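Hetwood is putting arms in the prep kitchens. A thread from someone who works in one. 1/
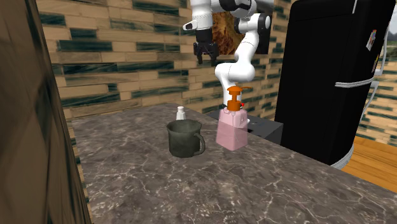

The simulated kitchen: arm over the counter, green measuring cup, pink soap dispenser with the orange pump.

2/ We cook for office lunches. Small place, one long counter, one dish area. In April the company wants an arm at our site doing "reset work," their name for putting stuff back where it goes between batches. Cups, bottles, soap, lids. The stuff you do with your left hand while talking to someone.

3/ The render is from the staff deck. It's a training kitchen that lives inside a computer. Marble counter, nice tile, a black fridge with a couple of magnets on it. Our counter is steel and has a dent in it from before I started. Our fridge has a strip of tape on it that says DO NOT SLAM.

4/ The cup and the soap are standing side by side, and there's a little white bottle behind the cup. That's three things to move. Come by at 11:20 when the soup is going out and show me three things on a counter.

5/ The software is called Picard. The outfit setting it up is Edex. They were polite and they answered most of what we asked. I want to be fair about that. But when somebody asked what happens if the soap bottle is slippery, we got "that's in the next round of testing."

6/ The number they kept going back to was 75 percent of reset work handled by the arm. Fine. Who gets the other 25, and do they get it as a job or as an interruption? If I have to stop chopping to rescue a cup, that cup costs more than it did when I put it away myself.

7/ Also: reset work is how new people learn the kitchen. You spend your first couple of weeks putting things back, and by the end you know where everything is and who gets mad if you move it. I asked what new hires do in that time now. Blank faces. Then a slide about onboarding videos.

8/ They say no layoffs. I believe the people who said it to us meant it. What I read in the handout is that each site goes down by 8 hours of prep help a week, "through scheduling." Those are somebody's hours. At our site they belong to the two people who can least afford to lose them.

9/ A friend at the Ultar warehouse got the same talk a while back, with a different machine. No one was fired there either. People left and the spots stayed empty, and whoever was still around walked faster. She says the machine itself is okay. She kind of likes it.

10/ And look, I might like it too. My wrists hurt. If an arm wants to wipe down and put away the measuring cups at the end of a double, I will hold the door for it. I'm not writing this because I'm in love with measuring cups.

11/ What I'd like before April: a trial in our actual kitchen, at lunch, with the counter the way it really is. One of us in the room with a say in whether it passed. And the 8 hours kept on the schedule until we know what the thing can do.

12/ We sent that in as a letter. There are 153 of us across the kitchens and a lot of us signed, including some folks who are way more excited about the arm than I am. The reply said our feedback was "valued" and would be "folded into the rollout."

13/ Someone asked me if I've seen the arm in person. No. None of us at my site have. Edex says there will be a demo day and they'll send the sign-up link. I'm going, and I'm bringing our own cups and the big soap bottle with the pump that sticks.

14/ If you work somewhere that already did this, tell me how your hours look now compared to before. I've heard plenty about the cups. Replies are open, DMs too if your boss is on here.

12 February 2022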